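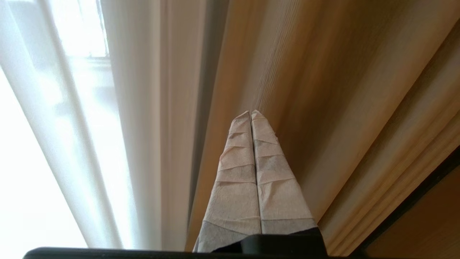 Chapter 3
What the Police Say, and What the Paper Prints

Most crime stories begin life as a few lines from a press office. Somebody has been robbed, a car has been stopped, a door has been kicked in, and a duty officer writes it up before the end of a shift. By teatime those lines have been printed, read out on the radio and copied on to a dozen websites, many of which have added nothing except a headline. This chapter is about those few lines, and why you should be slow to believe that you know what happened once you have read them.

We start with a burglary, or what was called one. On a Saturday in March, police in Okley sent out a notice saying that "a quantity of tools" had been taken from a lock-up behind Flemidance, a dance school on the edge of the town. The notice put the value at "thousands". It said that two men had been seen leaving in a van, and that officers were "keen to speak" to anyone who had been nearby.

The first website to run it called the men thieves. The second called them a gang. A third, which seems to have worked from the second, gave the story the headline TOOL GANG STRIKES AGAIN, though no earlier strike had been mentioned by anyone. None of the three had rung the owner of the lock-up, a joiner named Gerardo Melis. When a reporter on the Drenent weekly did ring him, four days on, he gave the value of the missing tools as £370. He also said that the two men with the van were his nephew and a friend of his nephew, who had come for a wardrobe.

The tools were still gone. It would be easy to read this as a tale in which the police were wrong and the weekly was right, and students often do. Look again at the wording. The notice never said that the two men took anything. It said they were seen leaving. Readers joined the two facts together because they stood side by side, and the notice did very little to stop them.

Nor should the weekly get off lightly. Its reporter, Azlan Pelupessy, took the figure of £370 from Melis over the phone and printed it as fact. Melis may have been right. He may also have been guessing, or leaving out the things he had no receipt for. Pelupessy told a training day some time later that he "hadn't thought to ask how he got to it", and added that he had 270 words to fill and an hour to fill them. Both of those are explanations. We are less sure that either is an excuse.

3.1 Who is speaking?

Take any crime report and put a pencil line under every statement that has a named source. In the stories we gave to our own classes, the pencil did not get much use. "Police said" covers a great deal of ground. It may mean a detective who has spent a week on the case, or a press officer who has spoken to that detective, or a press officer reading from a log typed by someone who took a call at three in the morning. The reader cannot tell which. Quite often the reporter can't either.

Then there is the word "suspect", which has a plain meaning and is almost never used with it. A suspect is a person the police think may have done something. If the report says "the suspect then ran off", it has already decided that the person who ran and the person under suspicion are the same. Sometimes that is the very thing a court will have to settle.

The Jakubowski case, which takes up most of section 3.4, turned on that one word. We would ask you not to skip ahead to it. The verdict tends to colour how people read the early reports, and the early reports are what we want you to look at — as they stood on the first morning, with the gaps left in.

3.2 Numbers in early reports

Early figures are nearly always rounded, and they nearly always come from one person. The value of stolen goods is usually the owner's own figure. The height of an attacker is the memory of someone who was frightened at the time. A report that gives such figures without saying where they came from has told you less than it seems to, and a second report repeating them has told you nothing more.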